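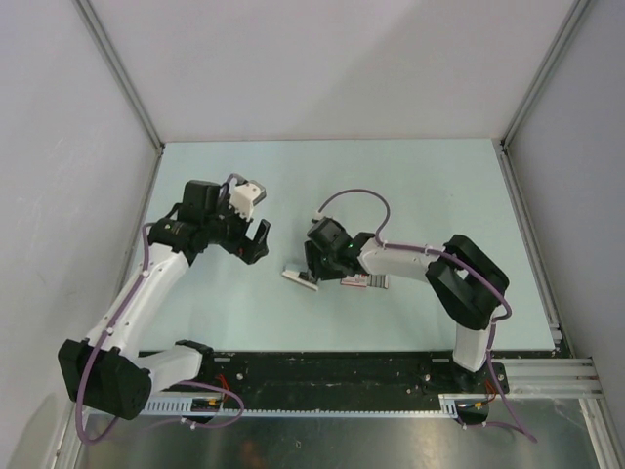
Febrero, 16:35

Adhesivo Plamura, lote nuevo. Tres probetas de haya lijadas a grano 100 y otras tres a grano 400, mismo gramaje, prensa a 35 °C. Las de 400 despegan limpio por la interfase; las de 100 arrancan fibra. El lote anterior (Drasau) no mostraba esta diferencia.

Thabiso Masilela propone repetir con imprimación - de acuerdo, pero antes medir humedad de la madera. Falta calibrar el higrómetro.

Pendiente: pedir más haya a Gralgate.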